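Catégorie : Maison au quotidien > Tri et rangement

Publié le mardi 13 mars 2018 — par la rédaction d'Enevton

Trier les bouteilles et les canettes sans se fâcher avec toute la maison

Chez nous, le tri a longtemps été une affaire de bonne volonté, autant dire qu'il dépendait des jours. On buvait un thé glacé, on posait la bouteille sur le plan de travail, quelqu'un en ajoutait une autre à côté, puis une canette, et le soir on retrouvait tout ce petit monde au bord de l'évier ! Depuis le mois de novembre nous faisons autrement, avec deux récipients de couleurs différentes posés au fond de la table, et je vous assure que cela change la vie (enfin, la vie de la cuisine, ce qui est déjà beaucoup).
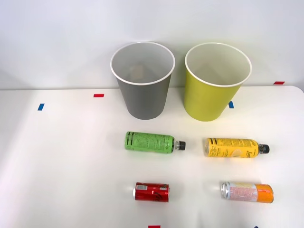

Le principe tient en peu de mots : une couleur pour le plastique, une couleur pour le métal, et on n'en change plus jamais. Choisissez des teintes franchement différentes, que même un invité distrait ne confondra pas. Chez nous le gris reçoit les bouteilles et le jaune-vert les canettes, mais faites l'inverse si cela vous chante, pourvu que toute la famille soit d'accord. Évitez simplement le petit mot collé dessus, il se décolle à la première éclaboussure et plus personne ne le lit au bout d'une semaine.

Pour la taille, prenez large. Une ouverture bien évasée pardonne les gestes maladroits, et les enfants adorent viser. Nous avions commencé avec des bacs étroits de chez Karside, très jolis, où il fallait enfoncer chaque bouteille comme un bouchon dans une carafe. Ils servent maintenant à ranger les pommes de terre et s'en sortent très bien.

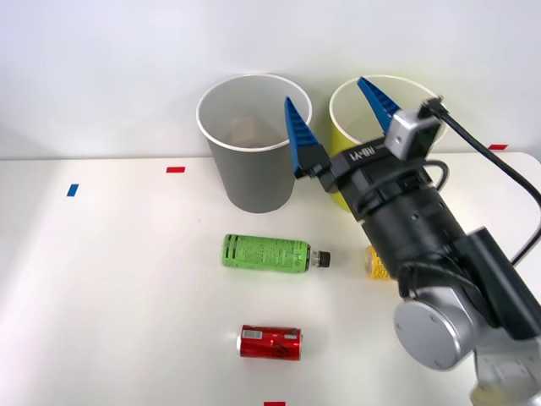 Deux gobelets au fond, les boissons devant : chaque chose attend son tour.

Vient ensuite la préparation, que l'on a tendance à bâcler quand on est pressé. Voici comment nous procédons, tranquillement, en général après le dîner :

1. Videz bien chaque contenant. Un fond de thé sucré oublié trois jours, et vous aurez des moucherons jusqu'au salon. Un rinçage rapide à l'eau froide suffit, inutile de sortir le liquide vaisselle.

2. Couchez tout sur la table, le plastique d'un côté et le métal de l'autre. On voit d'un coup d'œil ce qu'il y a à trier, et une bouteille déjà couchée ne risque plus de se renverser sur la nappe.
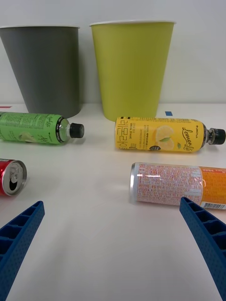 3. Revissez les bouchons sur les bouteilles, après les avoir un peu aplaties si vous manquez de place. Les bouchons qui se promènent tout seuls finissent sous le réfrigérateur, je parle d'expérience.

4. Déposez les bouteilles d'abord, les canettes ensuite. Les canettes peuvent s'écraser à la main, mais regardez avant les consignes de votre commune — certaines préfèrent les recevoir entières.

Reste la question de l'emplacement. Contre le mur, au fond de la table, les récipients ne gênent pas et gardent un appui si on les bouscule. Laissez un petit espace entre les deux, vous passerez l'éponge plus facilement et vous attraperez chacun par le bord sans emporter son voisin.
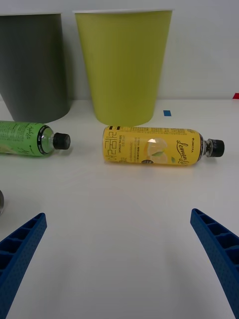 Kao : Chez moi on fait pareil depuis deux ans, mais je mets une feuille de papier journal au fond de chaque récipient pour les dernières gouttes. Je la change quand je vide, et je n'ai plus jamais d'odeur, même en plein été.

Merci pour l'astuce du journal, nous l'avons adoptée le soir même ! J'ajouterai seulement qu'il vaut mieux vider avant que cela déborde, de préférence la veille de la collecte, et laisser sécher les récipients à l'envers sur un torchon pendant la nuit.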